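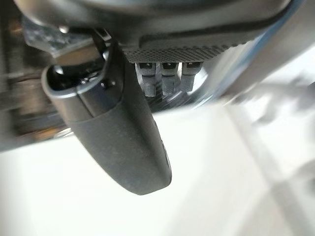

Helpers wanted for our open day -- Saturday, 22/04/2023, at Corasell

G'day! I'm organising the robot kitchen open day at Corasell and I'm after a few friendly people to lend a hand (paid, and lunch is on us). You don't need to know a thing about robots. If you can chat to a stranger and stack a dishwasher, you're most of the way there.

We're running two sessions, morning and afternoon, and each one needs two helpers on the floor. You'd be welcoming families, resetting the dishes between runs and keeping little hands behind the tape while the arm is moving. Last time we had almost 800 people through the doors, so wear comfy shoes!

The main demo is called Nepia. It's the dishwasher one, and it's my favourite by a mile -- people go dead quiet when a plate gets near the rack, then everyone starts talking at once. Kids will ask you if it does pots. Just send them to me.
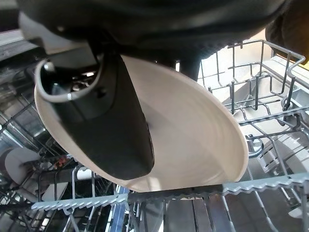

Gedetti, one of last year's helpers, wrote back when I asked what to tell new people: "Learn the stop button first, and bring a water bottle. The questions never let up, and I loved it."

There's a short training night in April before the big day, down at the Statuta building, and you'll need to come to that. You should be 16 or over and okay with being on your feet for a few hours.

Keen? Drop a note in at the front desk with your name, a phone number and which session suits you. No resumé needed, just a couple of lines about yourself.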